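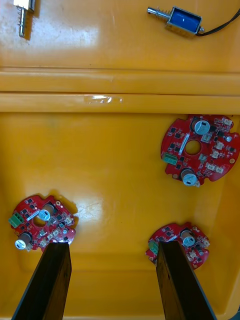

没有在娱乐媒体工作过的人，可以应聘艺人造型编目员吗？

可以应聘。本岗位考核的是服装、妆发术语的准确程度和记录习惯，媒体从业经历只作参考，在服装陈列、博物馆藏品登记、图书馆编目、戏剧服装管理、面料检测等岗位取得的经验按同等经历计算。

招聘公告
岗位名称：艺人造型编目员
招聘单位：Suvent 内容资料部
招聘人数：2人
用工形式：全职，劳动合同制
发布日期：2026年8月26日

一、岗位背景

Suvent 为影视、音乐和时尚类媒体提供艺人公开造型的资料服务，主要产品为造型资料库 Rankin。资料库以“造型条目”为基本单位，一个条目对应一位艺人在一次公开露面或一次公开发布中的一套完整造型，内容包括服装、鞋履、配饰、妆容、发型、场合、出处和图片使用权限。编辑部门、节目组和出版单位通过检索界面查询条目，并据此撰写稿件、制作图集或核对旧稿。

资料库目前的使用方以娱乐网站 Brindell 为主。Brindell 的编辑在写作红毯报道、剧集宣传期造型回顾和艺人社交账号内容整理时，从 Rankin 调取已审核条目。稿件中的面料名称、颜色名称、品牌归属和图片署名均以条目为准。条目有误，稿件即有误，更正时需要同时处理条目本身和已引用该条目的全部页面。

本次招聘的编目员入职后首先处理一批存量材料，共957个条目。这批条目来自旧系统迁移，文字内容基本齐全，字段结构不符合现行规范，存在术语混用、出处缺失、同一造型重复建档等情况。存量材料处理完毕后，编目员转入日常编目。

岗位隶属内容资料部编目组，业务上由编目组负责人 Rónán Mulligan 管理，招聘事务由人事联系人 Shona Tosh 办理。

二、工作内容

（一）新建条目

根据采集组提交的材料建立条目。采集组提交的材料通常包括公开发布页面的链接、页面存档、活动名称和初步的艺人姓名。编目员需要逐项核对，不得直接沿用采集组的描述文字。

新建条目时应当完成以下字段：

艺人姓名。采用规范名，原文名和常用译名分别填写。艺人改名、使用艺名或以组合成员身份露面的，应当关联至同一人物档案。

场合类别。从受控词表中选取，现行类别包括颁奖典礼、首映、发布会、杂志拍摄、品牌活动、综艺录制、剧照、演唱会、个人社交发布、婚礼及私人庆典的公开发布。类别无法确定时填写“待定”，并在备注中写明已查阅的来源。

服装主体。先定结构，后定名称。结构指单件式、上下分体式、三件式或多层叠穿；名称从服装词表中选取。地区性服装按其通行名称著录，不得以“民族风长裙”“东方风格套装”之类的笼统说法代替。

面料。只著录有书面依据的面料。书面依据包括品牌发布的产品说明、造型师公开发布的说明和活动主办方的资料。仅凭图片判断的面料一律著录到大类，例如“有光泽的机织面料”“半透明面料”，并勾选“目视判断”。

颜色。采用内部色名表。图片经过滤镜处理或现场灯光偏色明显的，著录为大类色名，并勾选“色彩存疑”。

工艺与装饰。刺绣、钉珠、贴布、金属线饰边、印花、提花、褶裥、镂空分别设有独立字段。同一部位使用多种工艺的，按由底层到表层的顺序填写。

配饰。耳饰、颈饰、腕饰、戒指、头饰、腰带、手袋、披肩、手套、眼镜逐项著录。未佩戴的项目留空，不填“无”；画面未能显示的项目填“不可见”。“留空”与“不可见”在检索中含义不同，混用属于严重错误。

妆容与发型。妆容按底妆、眼部、眉部、唇部、颊部分段填写，只记录可见效果，不推测所用产品。发型记录长度、分缝、卷度、束发方式和装饰物。

人员署名。造型师、化妆师、发型师、摄影师、服装品牌、珠宝品牌分别著录，每一项署名应附出处。

（二）存量条目整理

存量条目的整理按批次进行，每一批次由编目组负责人指定。编目员领取批次后，先做重复检查，再做字段拆分，最后做术语替换。三个步骤不得合并，每一步完成后提交一次变更记录。

重复检查的依据是艺人、场合和服装主体三个字段。同一套服装在同一活动的不同环节出现，仍为一个条目；同一套服装在不同活动中再次穿着，应当另建条目，并填写“再次穿着”关联。同一条目下有多组图片且来源不同的，保留全部来源，并指定一组为主要来源。

字段拆分指将旧系统中的大段描述文字分配到现行字段。旧描述中常见“优雅”“惊艳”“不费力的时髦感”“气场全开”等评价用语，此类文字不进入任何字段，也不进入备注。旧描述中的事实性内容如无出处，转入“待核实”区。

术语替换采用人工逐条确认的方式，不使用批量替换。旧系统中“蕾丝”一词的使用范围过宽，实际涵盖机织花边、刺绣网纱、镂空刺绣和激光切割面料，应当逐一区分；无法区分的，著录为“镂空类面料”。“丝绸”“缎面”“雪纺”三词同样存在纤维名称与织物外观混用的问题，处理办法见编目手册相应章节，录用后提供。

（三）出处核查

出处分为四个等级。第一级为艺人本人、品牌或主办方的官方发布；第二级为参与造型工作的人员以本人实名账号发布；第三级为有编辑署名的媒体报道；第四级为其他公开页面。服装品牌归属至少应有一个第二级以上出处，或两个相互独立的第三级出处。第四级出处只能用于提示，不能用于定稿。

两家媒体引用同一篇通稿，不构成相互独立。一家媒体转载另一家媒体的文字，也不构成相互独立。编目员应当追溯到最早的发布页面，并记录追溯过程中查阅过的页面。

艺人社交账号的内容可能被编辑、删除或设为不可见。编目员在核查时应当首先确认页面存档已经完成。存档未完成的，退回采集组，不得先行著录。

（四）图片权限著录

条目中的图片分为可展示、仅供内部比对和仅存链接三类。判定依据为授权文件、平台条款和合作协议。编目员负责按照已有文件著录权限类别，不负责对外谈判授权，也不对授权条款作法律解释。文件内容不清楚的，转交版权组处理。

借衣与样衣机构 Bodard 向资料库提供部分服装的产品图和借出记录。借出记录中的人员联系方式、归还状态、赔付金额和改衣尺寸属于保密内容，编目员可以用于核对服装款号，不得写入条目，也不得以任何形式转述给 Brindell 或其他使用方。

（五）更正处理

使用方提出更正要求时，编目员应当先锁定条目，再核对原始出处。经核实确有错误的，修改字段并写明更正原因；经核实无误的，向提出方回复依据。更正记录永久保留，不得覆盖。

艺人或其代理人要求删除与身体状况、伤病、妊娠、家庭成员或未成年人有关内容的，编目员应当立即隐藏相关条目并转交负责人，不自行判断是否恢复。

三、著录规范要点

以下规范供应聘者在准备试稿时参照。试稿按照本节内容评分，应聘者无须另行查找资料库的公开页面。

1. 描述对象是服装和妆发，不是人的身体。身高、体重、体型、肤色深浅、年龄观感均不著录。服装版型的描述应当落在服装上，例如“腰线位于自然腰位以上”“肩部加垫”“裙摆前短后长”。“显瘦”“修饰腿型”等表述不予采用。

2. 不作比较。条目中不得出现某艺人与另一艺人造型的对比，也不得出现“比上次更好”之类的判断。编辑需要比较时，由检索功能列出多个条目，由编辑在稿件中自行完成。

3. 左右方向以穿着者自身为准。图片经过镜像处理的，应当先确认原始方向；不能确认的，写“一侧”。

4. 长度使用人体部位参照，例如及膝、及踝、小腿中部、拖地。不使用厘米数值，品牌资料有明确尺寸的除外。

5. 外来服装名称首次著录时，应同时填写原文转写、中文译名和简短释义。中文译名已有多种写法的，以词表首选写法为准，其他写法列入参见。词表未收的名称，由编目员提出新词申请，附两个以上参考来源。

6. 品牌名称保留品牌官方使用的写法，大小写、空格和重音符号均不改动。设计师姓名与品牌名称相同的，应当区分“品牌”与“人物”两个字段。

7. 季度与系列名称照录品牌发布的名称。不得根据款式相似推断系列归属。

8. 定制服装、改制服装和成衣分别标注。没有书面依据的，三项均不勾选。高级定制一词只用于品牌或主办方书面使用该词的情形。

9. 古着和旧款再穿的年代著录到有依据的最小范围。拍卖记录可以作为依据，但应当核对拍品图片与穿着图片中的可辨识细节，并写明核对了哪些部位。

10. 备注字段用于说明证据和疑问，不用于补充印象。备注应当写成完整句子，注明查阅的页面名称，不使用表情符号和内部代称。

下面一组文字用于说明旧描述与现行著录之间的差别。

旧描述：她身着一袭梦幻浅色长裙亮相，金色点缀恰到好处，妆容清透，像春天走进了会场。

现行著录：单件式连衣裙，浅色（色彩存疑），裙长拖地；领口及裙摆有金色饰边，工艺待核实；底妆轻薄，唇部为低饱和度色；发型不可见部分未著录；品牌待核实，已查阅主办方活动页面，未见署名。

旧描述中的“梦幻”“恰到好处”“像春天走进了会场”均删除。“清透”改写为可见效果。旧描述没有提到裙长以外的结构信息，编目员应当回到图片补录，不得由“长裙”一词推断其余部分。 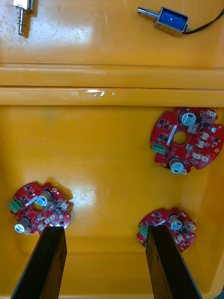 图：黄色分格托盘，上格内为小型推拉式电磁铁

四、任职要求

（一）必备条件

中文书面表达准确，能够在不使用形容性套语的情况下描述一套服装。

英语阅读能力足以理解品牌产品说明、活动新闻稿和人员署名列表。不要求口语水平，不要求提交考试成绩。

熟悉常见服装结构、面料外观和装饰工艺的中文名称，能够说明相近术语之间的区别。面试中会就术语提问，应聘者可以使用纸笔画图作答。

能够使用电子表格进行筛选、去重和字段拆分，了解字符编码不一致对检索结果的影响。

能够连续进行细致的屏幕阅读工作。岗位工作量以条目质量计，不以速度计，但编目员应当能够对本人的进度作出可靠的预估。

能够遵守保密和利益回避规定，具体见第七节。

（二）优先考虑的条件

具有乌尔都语、印地语、孟加拉语、韩语、日语、泰语、阿拉伯语、土耳其语中任一语种的阅读能力。资料库在南亚婚礼服装、刺绣饰边和披肩穿戴方式方面的术语缺口较大，了解该领域者在同等条件下优先。

具有受控词表、叙词表或藏品著录规范的编制或维护经验。

具有服装修复、戏服管理、样衣管理或造型助理工作经验，能够根据接缝、闭合方式和衬里结构辨别改制痕迹。

具有新闻核查或图片溯源经验。

具有珠宝、制帽或假发制作方面的知识。

（三）不作为条件的事项

不要求相关专业学历。不要求应聘者在社交平台拥有关注者，也不查看应聘者的关注者数量。不要求应聘者提供本人照片；简历中附有照片的，由人事联系人在转交评审前去除。

五、工作条件

（一）时间

工作时间为标准工时。活动集中的时期，编目组按轮值表处理当日材料，轮值涉及夜间的，次日相应调休。轮值表提前公布，编目员可以互换班次，互换后在系统中登记即可。

大型颁奖典礼期间，Brindell 对条目的时效要求较高。编目组对此类材料采用两阶段发布：第一阶段只发布艺人、场合、服装主体和已有官方依据的品牌；第二阶段补齐其余字段。编目员不得应使用方要求提前发布未核实字段，遇到催促时将请求转给负责人。

（二）地点

办公地点为 Suvent 内容资料部办公室。试用期内到岗工作；转正后可以申请部分时间远程工作，由负责人根据轮值安排批准。查阅 Bodard 借出记录的工作只能在办公室内的指定终端上进行，不适用远程安排。

（三）设备

单位提供经过色彩校准的显示器、工作用计算机和词表资料。显示器由设备组定期校准，编目员不得自行调整色温和亮度。个人设备不得登录编目系统。

办公区备有面料样本册和工艺样片，可以借阅，不得带出办公区。样本册按织物组织编排，与词表编号对应。近期新增的样片以金属线刺绣和饰边为主，编号尚未全部录入，查找时请使用纸质索引。

（四）薪酬与合同

薪酬由基本工资、轮值津贴和语种津贴组成。语种津贴按经测试确认的语种发放，多语种可以累计。薪酬范围在初审通过通知中书面告知每一位进入试稿环节的应聘者，不与应聘者原薪酬挂钩，评审过程中也不询问原薪酬。

试用期为6个月。试用期内的岗位职责与转正后相同，条目由另一名编目员复核。转正评定依据复核记录、更正记录和一次面谈。

单位依法缴纳社会保险，提供带薪年假和年度体检。视力相关的检查项目包含在年度体检中。

（五）培训

入职后首先进行编目手册培训，内容包括字段定义、词表使用、出处分级和更正流程。随后进行跟岗，跟岗期间由在岗编目员逐条讲解复核意见。培训时间计入工作时间。

词表会议定期召开，讨论新词申请和有争议的术语。编目员均可提出议题。会议决定以书面形式发布，自发布之日起适用于新建条目，旧条目的改动另行安排。

六、应聘材料

应聘者应当提交以下材料：

简历。写明工作经历、语种能力和所熟悉的服装或妆发领域。格式不限，文件应当可以检索文字，不接受扫描件。

说明信。回答以下事项：应聘者在何种工作中需要对描述的准确性负责；发生过何种错误；错误如何被发现；之后采取了何种措施。说明信不需要表达对娱乐行业的兴趣，也不需要列举喜爱的艺人。

著录样本。自选一套公开造型，按照第三节的规范著录。样本应当附出处清单，并注明每一字段所依据的出处。出处不足的字段写“待核实”，不因此扣分。样本不得选用未成年人的造型，不得选用应聘者本人参与制作的造型。

应聘者如有阅读、听力、行动或其他方面的便利需求，可以在说明信中提出，也可以单独告知人事联系人。便利安排不进入评审材料。

材料以电子方式提交至 Suvent 招聘页面的“内容资料部”栏目，由 Shona Tosh 接收。提交后系统自动发出回执，未收到回执的，应当重新提交。对岗位内容有疑问的，在招聘页面的提问栏中填写，业务问题由 Rónán Mulligan 答复，答复对全体应聘者公开，提问者姓名不公开。

著录样本由应聘者独立完成。使用自动生成工具起草或润色的，应当在样本末尾写明工具用于哪些字段。未写明而经查实的，取消本次应聘资格。

七、保密与利益回避

编目员在工作中会接触未公开的活动安排、未发布的图片和借衣记录。入职时签署保密协议，离职后协议中关于借衣记录和未公开图片的条款继续有效。

编目员不得接受品牌、经纪公司、造型团队或艺人后援团体赠送的服装、化妆品、门票和其他物品。收到无法退回的物品时，应当登记并交由人事部门处理。

编目员不得为艺人或品牌撰写有偿宣传文字，不得运营以特定艺人为主题的账号。入职前已有此类账号的，应当申报，由单位与本人商定处理方式。单纯以个人身份关注艺人、购买作品或参加演出，不在限制之列。

与艺人、造型师、摄影师或品牌人员存在亲属关系或共同经营关系的，应当申报。申报后，相关条目由其他编目员处理，申报本身不影响录用。

编目员不得以个人名义对外评论正在处理的更正请求。艺人后援团体就条目内容发起集体留言的，编目员不作回复，留言由编目组统一整理，其中含有可核实出处的，转入更正流程。

八、选拔流程

（一）初审

初审检查材料是否齐全，以及著录样本是否符合基本规范。初审由两名评审分别进行，评审不查看应聘者的姓名、年龄和性别。材料缺项的，通知补交一次。

（二）试稿

初审通过者参加试稿。试稿为有偿工作，费用在通知中写明，无论是否录用均予支付，提交试稿后约11个工作日内到账。

试稿包括三部分。第一部分为存量条目整理，应聘者对若干条旧描述进行字段拆分。第二部分为出处核查，应聘者判断给定的几个页面是否相互独立，并写出理由。第三部分为更正处理，应聘者阅读一份更正请求并起草回复。试稿在应聘者自选的时间段内在线完成，允许查阅词典和公开资料。

试稿材料中的条目均已在资料库中定稿，试稿成果不用于资料库，也不提供给 Brindell。

评分时，错误著录的扣分重于遗漏著录，无依据的品牌归属扣分最重。评价性用语逐处扣分。“留空”与“不可见”混用的，该条目不得分。文字风格不计分。

（三）面试

面试由 Rónán Mulligan 和一名在岗编目员主持，以应聘者的试稿为讨论材料。面试前，应聘者会收到试稿的逐条批注，可以在面试中对批注提出异议。异议成立的，试稿分数相应调整。

面试包含一次实物辨识，应聘者在自然光下观察面料样片并口头描述。样片不蒙住，可以触摸和翻看背面。辨识环节允许回答“不能确定”，但应当说明还需要哪些信息。

面试可以远程参加。远程参加者的样片由单位寄送，寄送和寄回费用由单位承担。

（四）录用

录用意见经编目组和人事部门共同确认后发出。未录用者收到书面结果和试稿批注，可以在今后的招聘中再次应聘，原有成绩不影响新的评审。

预计入职时间为11月，确有困难的可以商定顺延。

九、其他说明

本岗位不承担稿件写作。有意从事娱乐报道写作的应聘者，请关注 Brindell 自行发布的招聘信息，两处的招聘相互独立，材料不互转。

本岗位不承担造型建议、借衣协调和活动现场拍摄，不提供接触艺人的机会，也不安排出席红毯或首映。

资料库不收录街拍中未经本人公开认可的图片，不收录医院、学校、住宅周边拍摄的图片，不收录泳池、更衣场所等地点的偷拍图片。采集组误提交此类材料的，编目员应当拒收并登记，拒收不计入工作量差额。

应聘者已在其他地方公开发表过造型描述、服装史文章或藏品著录的，可以在简历中附链接。链接内容供面试时参考，不计入初审分数。

应聘材料仅用于本次选拔，选拔结束后按照 Suvent 的资料保存规定销毁。应聘者可以随时撤回申请并要求提前销毁材料，撤回时在招聘页面勾选相应选项，无须说明理由。

岗位招满后，招聘页面的状态改为“已结束”，提问栏同时关闭，已公开的答复继续保留供查阅。

人事联系人：Shona Tosh
业务联系人：Rónán Mulligan
Suvent 内容资料部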